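About Gronico

Gronico repairs and refits desktop computers for schools and small offices in Raltstead. Songül Yalçınkaya and Yavuz Erdem started the workshop with 3 benches and a shelf of spare cables. Holger Fjeld joined later and looks after storage – drives, carriers, bays and the wiring behind them.

Last year we refitted 199 machines. We keep old cases in use where the metalwork is sound and replace the parts inside.

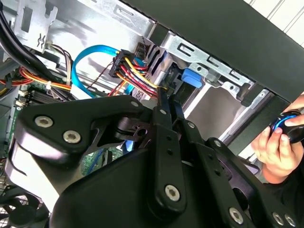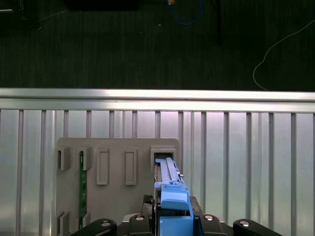
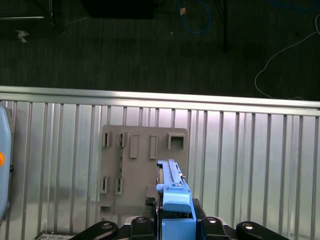
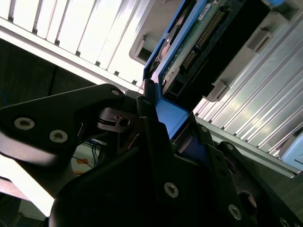 Drive work at Gronico. First picture: power and data cables by the drive cage.

Ifeanyi Ezeani takes bookings and gives quotes, normally by email. Collection is free for orders of 70 machines or more. Smaller jobs can be left at the Demirtaş building, side entrance.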